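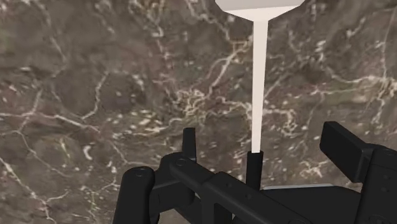 Section 4: Your first shift with the Brestora handling cell

Welcome, and thank you for taking the time to read this before you head out to the floor. We know that most of you have been setting parts by hand for years, and the cell is going to change how your day feels, so please go through this section slowly and with a coworker if you can. Radka Atanasov and Jyoti Mishra wrote the first version for the Bokdale workshop, and a good deal of what follows comes from notes people there scribbled in the margins.

What changes for you

The arm takes over the reaching and placing. You keep the sorting, the checking and the final say on whether a part is fit to go out. Most operators find that their shoulders are happier and their eyes are a bit more tired, so the rotation between the cell and the packing bench is now 40 minutes instead of a full half shift. Please do swap when the time comes, even if you are enjoying yourself!

Before you start

1. Read the handover sheet from the last shift and sign it. If anything on it is unclear, ask before you switch on.

2. Run the rehearsal on the training screen. It plays the next job in simulation, with the gripper seen from close up, and you can stop it or step back as often as you like.

3. Watch how the fingers come in around the part. Tall, slender parts deserve extra patience, and you may want to step through the approach at the slowest speed.

4. Press Accept if you are happy with the approach. If you are not, press Hold and write a line or two in the comment box saying what bothered you. "It looks too close on the left" is a perfectly good comment.

Note: The rehearsal background does not have to match your own work table. Surfaces are changed from one rehearsal to the next, and this has no effect on the job settings.

Running the job

5. Walk once around the cell and close the gate behind you.

6. Turn the key to Run and stay at the panel for the first 5 parts.

7. Compare each of these with the reference part on your bench. Keep going only if you would have passed them had you set them yourself.

8. Enter your initials on the panel. From here on you are free to sort the next tray, as long as you can still hear the chime.

CAUTION: Never reach through the gate to straighten a part, however small the nudge. Press Stop, turn the key to Off, take the key with you, and then go in.

CAUTION: Keep your hands away from the finger joints when cleaning. The linkages can close on a fingertip even with the power off.

If you and the cell disagree

You will sometimes feel that a grip is wrong before you can say why. Please press Hold anyway. Holds are not counted against anyone, and Eftychia Athanasiadis, who looks after the job settings, reads every comment and will come by to talk it through with you. Several of our settings were changed in September after remarks from the evening shift.

Note: New operators work alongside an experienced one for the first 2 weeks. If you would like longer, speak to Kanyarat Jaidee and she will arrange it.

Continue with Section 5, Changing the finger pads.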